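Arkgate arm build: your questions, my answers

What is this thing?
Arkgate is a two-arm setup I'm putting together in a shared workshop, and right now it's learning to handle an AC remote and its batteries (way harder than it sounds!).

Why a remote?
Small cover, slippery plastic, two AA cells. If the grippers can cope with that, I'm happy.

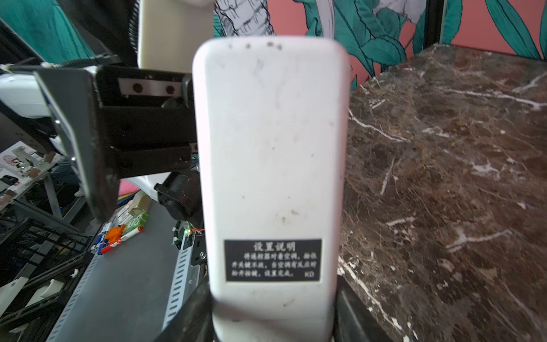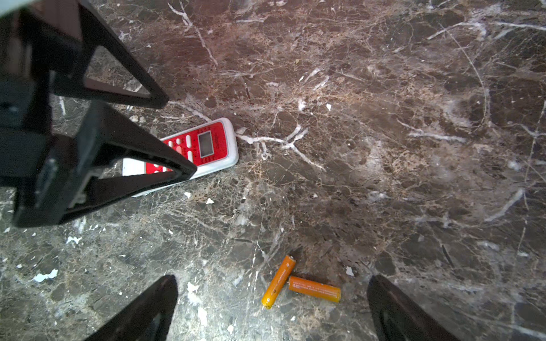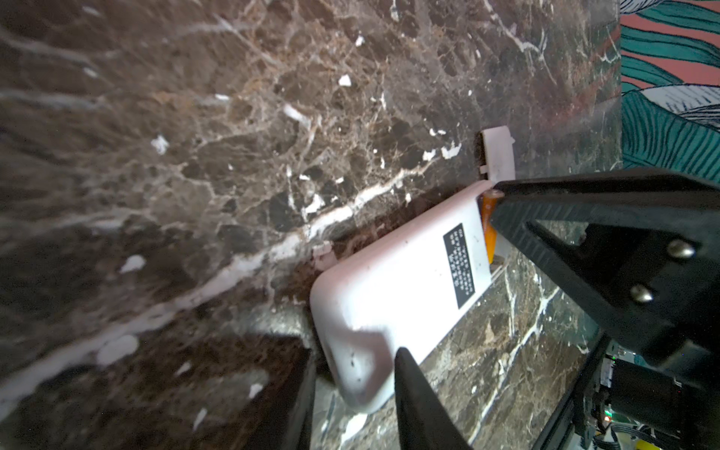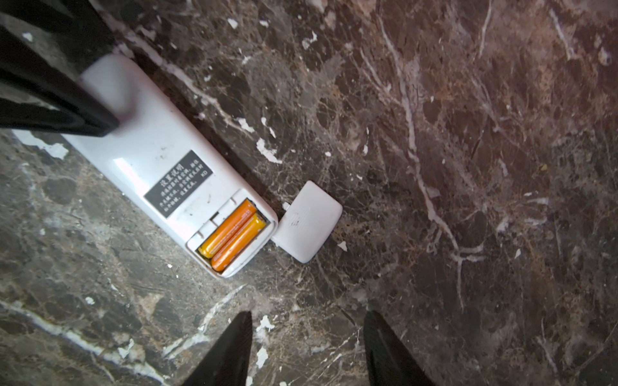

Arkgate at work on the remotes, black fingers and all.

How many runs so far?
Up to 400, and I'd love to hit 1000 by December.

Does the marble cause trouble?
A bit — all those veins confuse my edge detection, so I'm retraining with more floor shots.

Can I print the fingers myself?
Sure! Grab the Jernent files and go slow on the tips. Mine took 5 tries.

Will you share the code?
Yep, once I've cleaned it up. The grip settings are still a mess.

Last updated 11 July 2018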